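Clestance Payroll Calculator, reviewed
February 27, 2024

Our district office pays 256 people across 11 pay grades. In January the council approved a cost-of-living raise that started partway through a pay period, with a separate flat allowance for the lower grades. I used Clestance to work out the back pay. These notes are for other public payroll offices thinking of doing the same.

Setup took one afternoon. Clestance reads a plain spreadsheet, so I exported our grade table and loaded it without changing the column names. It asked whether the allowance should count toward pension pay. Our old program, Erdem, never asked, and we found out at year end.

The split-period math was correct on every record I checked by hand. Part-time staff came out right too, including the ones who changed hours in the same period as the raise. The program keeps the allowance on its own line — the union had asked for that — and prints it that way on the pay stub.

Some things are weaker. Retroactive overtime has to be run as a second batch. The reports can't be sorted by department unless you export them first. Grade names longer than a few words get chopped on the printed summary, and support told me there is no setting for it.

The price is $905 a year for up to 300 employees. The next tier up costs a lot more, so an office close to that limit should ask for a quote before signing. Nastura is cheaper but had no way to handle a flat allowance by grade when I tried the demo.

I would buy it again for a raise like this one. For an office with one pay change a year, on the first day of a period, a spreadsheet will do. 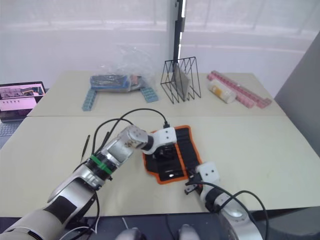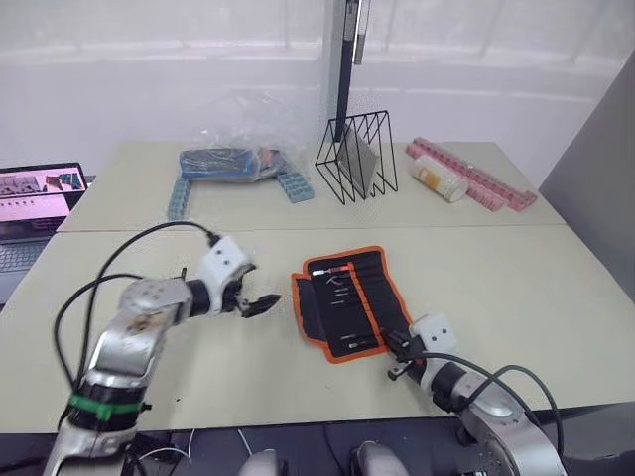

Black tool roll, orange edging

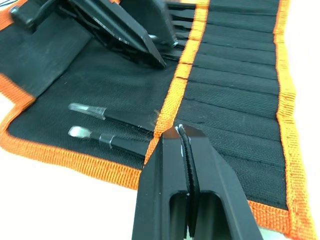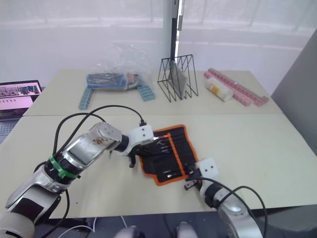
Fletemano wrote in to say that the second batch for overtime can be avoided if the hours are loaded before the new rates are switched on, though the stub then shows one combined figure and staff will call to ask what it means.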